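I've been working through the stage and film career of Leonie Halliday this August and want to put what I have in one place. Long thread, mostly dates and credits, some of it uncertain.

1/ Halliday was a character actress who worked steadily for most of her life and had top billing exactly once. If you know her at all it's probably as the landlady in Siltgate. She has four scenes in it and she's in the last shot.

2/ She was born over a hardware store, the youngest of 6 children. Her father played cornet in a dance band on weekends. Two of her sisters sang with the band. She didn't sing, and said so in every interview I've found, usually in the first few lines.

3/ Her first paid job was as a prompter with a touring stock company. She was nineteen. The woman playing the maid left in the middle of the run and Halliday already knew the lines, so she went on that night in a borrowed dress.

4/ She stayed with the company for three seasons. Programs from the first season list her as "L. Holliday" with an O. By the second season it's spelled right. If you're searching for her, try both spellings, and also "Leone."

5/ Corey Rewi was the company's stage manager and later its director. He cast her in almost everything he did for the next ten years. They were not married, though one reference book says they were. Her husband was a piano tuner and stayed out of the papers.

6/ The play that got her noticed was Zollitholm, a three-act drama about a family closing up an island hotel. She played the older sister, Usta. It ran 200 performances, which was a good run for that theater. Rewi directed.

7/ Reviews of Zollitholm were mixed. One called the second act "a long wait for a boat." Nearly all of them singled her out. The part has a speech near the end, done while folding table linens, and people who saw it were still mentioning it in letters decades afterward.

8/ The script was never published. I've read a typed copy with her pencil marks in it. Most of the marks are pauses. She cut about a third of the linen speech, and the cut lines are good, but I can see why she did it.

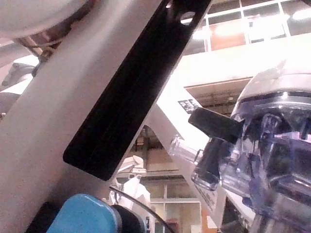

Grey beam, black plate.

9/ Film came next. She signed a short contract with a small studio and made 23 pictures, counting the ones where she has no credit. She's a nurse in five of them. In one she's a nurse in the first reel and a different nurse in the third, as far as I can tell.

10/ Siltgate was made near the end of the contract. It's a river town drama, a bit slow to start. She was hired for two days and ended up working on it for nine. The director kept adding to the part. The scene on the back stairs isn't in the shooting script I've seen.

11/ The one time she had top billing was in a picture called Li, shot the following year. It went out as the bottom half of a double bill and was gone from theaters quickly. I haven't found a print. The stills that survive show her in a dark coat with a wide collar.

12/ A correction to something I posted last month. I said Li was released before Siltgate. I had the order backward. The trade listings have Siltgate in the spring and Li the next winter. Thanks to the person who sent me the clipping.

13/ After the contract ended she went back to the stage and did radio in between. The radio work is hard to trace. Casts often weren't announced, and scripts got thrown out. I have her confirmed in one daytime serial, as an aunt, for more than a year.

14/ The serial's last script is numbered 1017. She isn't in it. Her character moves to Oregon well before that and is mentioned a few times afterward, usually when somebody gets a letter.

15/ Rewi revived Zollitholm once with a new cast and asked her to play the mother this time. She turned it down at first, then joined two weeks into rehearsal. Her marked script for the mother has almost nothing written in it.

16/ She taught from then on, mostly voice and some scene study, in a rented room over a bakery. Her students called her Miss Halliday. I've talked to two of them. Both said she made you read the whole play out loud, all the parts, before she would work on a scene with you.

17/ Her last screen role was a one-day job on a television western. She plays a woman waiting for a stagecoach. She has six lines and one of them is "Is it always this late?"

18/ She gave one long interview late in life, to a local paper. The reporter asked mainly about the famous people she'd worked with, and she mainly talked about Rewi and the stock company. She said the trains were cold and the food was fine.

19/ What I'm still looking for: any print of Li, even a partial one. Programs from the third touring season. Recordings of the serial, any year. And the name of the actress who left and gave her the maid's part, because the programs just list "Miss Grey" and I don't think that was her name.

20/ If you have any of that, or a relative who studied with her, my messages are open. I'll add new credits to the end of this thread as I confirm them.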